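Free locker program in Gomwood off to a slow start, and questions remain

GOMWOOD, 1st April. A set of storage lockers meant for people living without a fixed address opened behind the Ramasamy Street bus depot last week, and the people who pushed for them are calling it a success. It may be early for that.

The program, called Bornero, lets anyone sleeping outside or in a shelter store a bag for up to six nights at no charge. Users get a code on a paper slip from the depot window and can renew it in person. Bornero says it has handed out 533 slips since it began taking sign-ups in March.

That number needs a closer look. A slip is given each time a person signs up, renews or loses a code, so one person can account for several. Asked how many different people have used a locker, Bornero's coordinator, Kavitha Kotian, said the group does not keep names and could not say.

"We made a choice not to ask for ID," Kotian said. "A lot of folks have had theirs stolen, and that's half the reason they need a locker."

It is a fair point, and the shelters in town have long complained that residents miss job interviews and clinic visits when they can't leave their things anywhere safe. But it leaves the city with no way to tell whether the program reaches the people it was set up for. 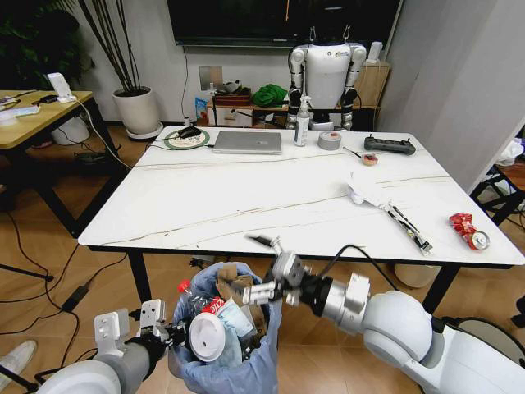
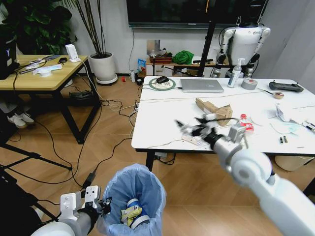 Gomwood Courier | Community Desk

The hours are another sore spot. The depot window opens at 9 a.m. and closes at 4 p.m., Monday through Friday. Most day-labor jobs start before sunrise and the overnight shelter puts people out at 6 a.m., which means three hours of carrying everything around before the window opens.

Martim Lobo, who has been staying at the shelter since the winter, tried a locker for one night and gave it up.

"My stuff was fine, nothing wrong with the locker," Lobo said. "But I got off work at five and couldn't get to it. I slept in my work clothes. What am I supposed to do with that?"

Kotian said longer hours are "something we want" but gave no date. The window is staffed by depot employees, and any change would need the agreement of the transit office. Ketill Hauksdóttir, who manages the depot, said no one from Bornero had made a formal request as of Monday.

Then there is the money. The lockers were donated by Wonus, a storage company that also has a bid in for the city's new evidence and records facility. Both the company and the city say the two matters are separate. Wonus has agreed to cover repairs for two years. After that, according to the agreement the council approved in March, upkeep falls to "the operating partner," a phrase that is not defined anywhere else in the document. Bornero believes it means the city. Council member Jayanthi Arumugam, who voted for the agreement, said she had understood it to mean Bornero.

"We'll get that cleared up," Arumugam said. "I don't think it should take away from the fact that there are lockers out there now and there weren't any before."

Bhavana Pisharody runs the Saturday breakfast at the Methodist hall and has sent a number of guests over to the depot. She likes the idea and says several of them have come back pleased. She also remembers the shower trailer, which opened to the same kind of applause and was parked for good when its water heater broke.

"I'd tell people to use it," Pisharody said. "I wouldn't tell them to count on it yet."

Bornero plans to give the council a written report before the summer break. Kotian said it will include the number of slips. Whether it will include anything else has not been decided.

Locker sign-up is at the depot's side window on Ramasamy Street. No ID is needed. Bags must fit through the locker door, and food and fuel canisters are not allowed.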